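Last updated: August

Shared workshop's tube-handling arm moves to liquid trials

GRASTWOOD. A tabletop arm built by members of the Stondow shared workshop has started handling trials with glass test tubes, according to a build note posted by the group. The project, called Rovodum, uses a two-finger gripper and was put together from stock motors and parts made on site.
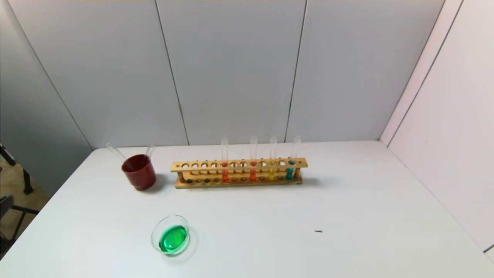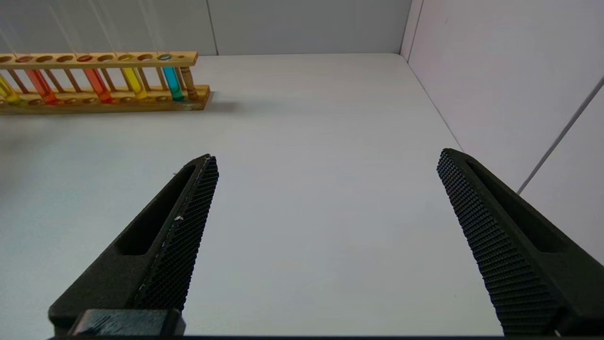
The current phase deals with grip force. Earlier trials used empty tubes, and the build note lists 1,338 logged picks, of which 293 ended in a slip or a missed grasp. Most of the slips were traced to smooth finger faces, which let the glass rotate when the wrist turned. The fingers now carry textured pads with a fine grid of raised bumps on the inner faces, and the closing current has been cut by 20 percent. Each finger also has a long slot through its outer side. Colored liquid in the tubes gives the vision software a fill line to find against the pale wall, and the wooden rack holds the tubes upright between picks.

The control code came from Đặng, a small motor-driver supplier that also sold the group its boards. Members rewrote the homing routine after the arm lost its zero position twice in one evening. The new routine checks both joint limits at power-up and takes 2 minutes. A faster version is in testing but is not yet on the main branch.

Wrist calibration is still open. The wrist camera and the head camera disagree on depth near the back of the table, and the error grows with distance from the gripper. The group plans to correct this in software before changing the camera mount.

Drawings for the finger and pad are available at the workshop desk, and the pick log can be requested in spreadsheet form. The supply cabinet is out of M3 inserts until the next order arrives. Bench time for the arm is booked through the end of the month, with the evening slot after 7 p.m. kept free for other projects.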